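Jobs / Engineering / Robotics Software

We use cookies to keep this site working and to measure traffic. Accept all | Manage preferences

Software Engineer, Perception and Motion Planning
Cadeck, Mernville
Posted October 12, 2019

Cadeck writes the control stack for Travside, a two-finger picking cell for mixed retail goods. The planner runs in C++ on Linux, with Python for tooling and log replay. Grasp candidates come from a wrist camera with a fisheye lens and are scored by a network retrained on each month's recordings.

The open position covers the path from image to grasp pose. Reflective packaging and cables are the main sources of failed picks. Glossy black cartons return mirrored shapes that the segmentation step takes for edges, and cable is still handled by a hand-tuned heuristic that we want replaced.
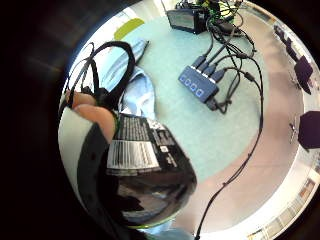

Hamish Lennox

Duties:
- Own the lens calibration and undistortion module.
- Extend Strand, our in-house model for cable and cloth, to cover crossing and bundled cables.
- Keep the perception cycle under 53 ms on the cell computer.
- Maintain the regression suite (1,000 recorded picks, run nightly).

Requirements: 2 years of production C++, working knowledge of camera models and rigid-body transforms, and experience debugging from logs. ROS is useful. A degree is optional if you can show code.

The team has 23 people. The position is full time, on site, and reports to the perception lead. Release planning was redone in September, so expect the module boundaries to move during your first quarter.

Send a resume and one code sample you can discuss in detail. The technical interview is a log review. There is no whiteboard test.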